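Notes for the soup talk, October library night

Okay, hi everybody! Wait for the chairs to stop scraping. Thank Bouchra for setting up (and for the mic, which I will probably forget to hold near my mouth).

Start with the onion story. I was 24, first apartment, I put in 12 cloves of garlic where the card said 2, and my roommate Said ate it anyway. Pause for laugh, hopefully.

Then get into stock. Save your scraps in a freezer bag: carrot ends, celery tops, parsley stems. Skip broccoli, it makes the whole pot smell like a locker room. Low heat, lid half on, go read something.

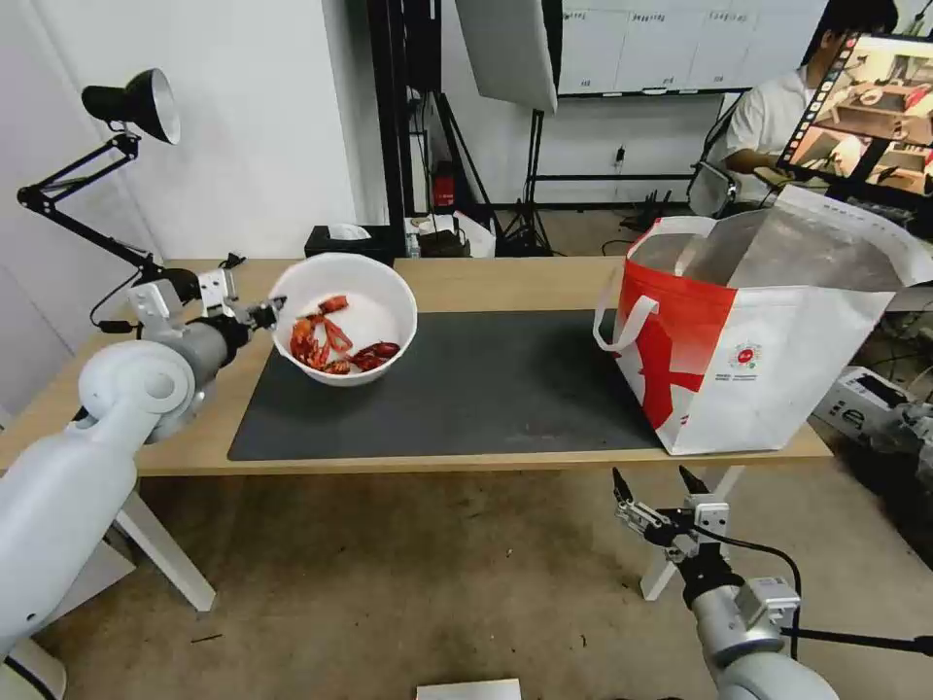 Salt comes last. I mean it! Stock shrinks as it cooks, so what tasted fine at noon is seawater by dinner. Ask who's done this. Raise my own hand.

Beans next, keep it short, I ran nearly 12 minutes over in Faltitz. Soak overnight, fresh water in the morning.

If there's time, do Hanane's lemon trick. Then questions, and remind them the recipe cards are by the door.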